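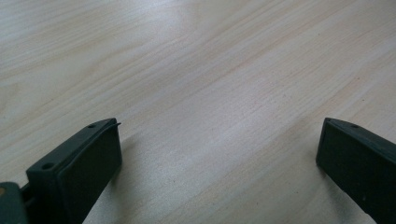 Gamage Work Table, Pale Top

A table. It has a flat part and some legs, and we have spent more of our lives on it than we planned to.

The Gamage is the plain one in the Trimora range. It has no drawer and no shelf for a keyboard, and there is no hole in the middle for cables to fall down. Kumaresan Namboodiri drew it after a year of eating lunch off the Skisus, our folding model, which he also drew and which he now refers to as "the apology." He wanted something that stayed put when you leaned on it. He got that on the third try. The second try is holding up a printer in our office and we don't lean on it.

The top

Pale blond wood, with grain that runs in long easy curves and gets wavier in places. You may find a few tiny dark specks. They belong to the wood. We get asked to sand them out maybe twice a season, and we say no, and everyone goes on with their day.

Every top is different, so yours won't match the one shown here line for line. Some come out pinker, some closer to beige. If you're buying two to push together, say so in the order notes and we'll pick a pair that look like cousins. We can't do twins.

The finish is clear and on the dull side, but it's a light top, and a light top near a big window or under a bright lamp is going to throw some glare back at you. If you do close work, put the lamp off to one side. If you bought the table to look good in a sunny room, congratulations, you're all set.

Sizes

Small: 43 inches long, 24 inches deep
Long: 60 inches long, 24 inches deep
Height, both: 29 inches

There's no medium. People write in for a medium. We made one, and everybody who saw it bought the long.

Legs

Four, steel, painted black or a gray we call Rostov for reasons that made sense at the time. They go on with 8 bolts, which are in the bag, along with the wrench. Please look in the bag before calling. The feet screw in and out for floors that aren't level, meaning floors.

Putting it together

Lay the top face down on a blanket. Not on the box, which has staples in it. Put all the bolts in loosely, then go back and tighten them. Flip it over with a second person. Kumaresan does this by himself in 11 minutes and has the back to show for it.

Let it sit a day before you load it up. The finish is cured when it leaves us, but it has been wrapped in plastic in a truck and could use some air.

Looking after it

Wipe with a damp cloth, then a dry one. Skip the scouring pads, the bleach sprays and anything with "power" in the name. Crumbs hardly show on a top this color. Coffee shows up beautifully. Ink is worse, and red ink is forever, so if the table's going to a kid, get the felt mat or make your peace with it.

Hot pans need a trivet. We've had a few letters arguing this one and the answer is still a trivet.

Light wood gets a little warmer in color as it ages. If you leave a tray in one spot all summer you'll have a tray-shaped patch when you move it. It evens out slowly once the tray is gone. Moving the tray now and then also works.

What people use it for

Sewing, mostly, and homework. A bakery has three of them in its front room. One customer sorts seeds on his and tells us the pale top is the only thing that lets him see the dark ones, though he'd like a lip around the edge. There is no lip. We suggested a tray and referred him to the paragraph above.

Shipping and returns

Ships flat in two boxes, top in one and legs in the other. They usually travel together. If the legs show up first, hang on to them.

You have 24 days to send it back. Keep the boxes until you're sure, staples and all. We don't take back tables that have been drilled, painted or "improved," and yes, we check underneath.

Currently in stock in both sizes with black legs. Rostov gray is back in March.

Goes with: felt mat, spare feet (set of four), the Skisus if you must.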